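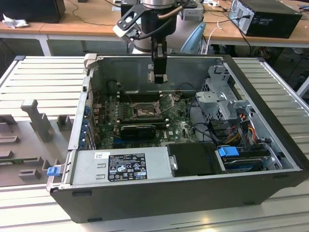
Does the Praller's four-hour race at Bedville still need two drivers per car?
Two is the minimum, three is allowed, and the third pays the full entry fee of $240.

On Sunday, Khoa Huỳnh wrote:
> Our Kim prototype has a 40-minute fuel window
> if I lift early, 35 if I enjoy myself. Can we
> run the small tank again?

You can – scrutineering passed it in July. Bring the paperwork this time. The Undby team brought theirs in a binder, and I'm told the binder was heavier than the car's rear wing.

Grid sheet goes out tonight.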